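Washing up, packing away: what I picked up at the Lavness open day

I went to the Lavness open day in December for the free sausage and came home with kitchen tips. The drawcard was a robot that puts dishes away. About 70 of us stood behind a rope to watch it, all of us with dishes of our own at home in the sink.

Orysia Kovalchuk ran the demonstration. She sets up the tasks at Zirnetti, and has spent more time thinking about where a cup should go than anyone I've met, my mother included. Her rules work just as well for people with ordinary hands.

Clear the bench first. Her robot gets a bare table because clutter confuses it. Clutter confuses my husband too, and he's had 15 years of training.

Use a tub for the dirties. A plain plastic one with a rounded rim will do, big enough that you can lower things in instead of dropping them. Keep it beside the sink and the sink stays free for washing.

Pick a bright colour. White cups on a white bench vanish, to a camera or to me before coffee. Mine is a lurid orange thing from Jirklow and I've never once lost it.

Hold a cup by the side, with your thumb low. Handles come off. Ask me about the wedding set.

Cross the rim slowly. Most chips happen on the edge of the tub, according to Orysia, who has a box of 80 casualties to prove it. Get the whole cup over the opening before you let it down.

Heavy things go in first, then plates, then cups. Glasses travel separately - I line the Zinchenko basket with an old tea towel for those.

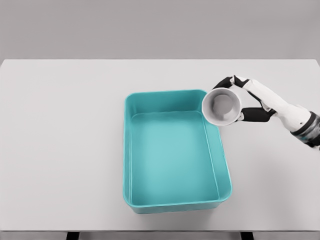
Cup at the corner of the tub, in the simulated version of the task.

They run it on the computer 500 times before risking any crockery, a courtesy I'd like extended to my own kitchen. At home the nearest thing is to practise with the camping mugs. Kids can start on those at five or so.

Rinse the tub when it's empty and stand it on its end to drain. Orysia does that part herself.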